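Dace Grigaitė
August

Okay, putting the summer league stuff in one thread so I can stop answering it in messages. Girls' 16U and 17U, Osteck gym, both weekends.

Merike Sproģis has picked her school. She told her club coach on the last night and posted it herself an hour later, so I'm not breaking anything. She'll play her junior season at Navickas Academy.

She had four schools after her by the end of June. Two of them wanted her to sit behind a senior for a year. Navickas lost both its guards to graduation and she should start from the first practice.

If you haven't watched her, she's a lefty point guard who gets to the paint whenever she wants. The jumper was the question last year. It's better. She still drops the ball low before she shoots it and longer defenders will get to that.

She finished the regular club season with 305 points and 120 assists. The assists matter more to me. Sirkura ran almost everything through her and she didn't have a lot of finishers around her until the second month. 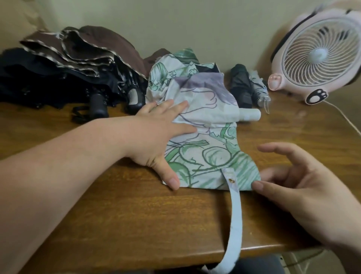
On the semifinal, since people keep asking. Sirkura was up nine at the half and lost by two. Trollel went to a 2-2-1 press after the break and Sirkura threw the ball away on three trips in a row. Merike was on the bench with three fouls for most of that run.

I thought the third foul was a bad call. I thought the fourth was a good one.

Trollel then won the final pretty easily. Their bigs rebound everything and the bench goes nine deep. That group stays together for another year and I'd put them first in the region right now.

Other names to write down from the weekend: the two forwards on Trollel's second unit, the Osteck shooting guard who wears 14, and the eighth grader who played up for Sirkura on the last day and didn't look out of place.

Attendance was around 200 for the final. The gym had one set of bleachers pulled out and people were standing along the baseline by tipoff. Please open the other side next year.

A couple of corrections to my earlier posts. I had the second quarterfinal going to overtime. It didn't, the tying shot was waved off. I also had the wrong score for the 16U third-place game and I've deleted that one.

Somebody asked if Merike is reclassifying. No. Same class, same graduation year.

Somebody else asked about college. She has had calls and one campus visit. I don't have a list and I'm not going to guess at one.

Navickas opens practice in November. I'll be at the first scrimmage if they let people in. Fall league schedule goes up when Osteck sends it to me, which last year was the night before.

916 of you follow this account now. Send scores if you're at a game I'm not at, and put both team names in the message.

Contact: use the message button on the profile | © Dace Grigaitė | Back to top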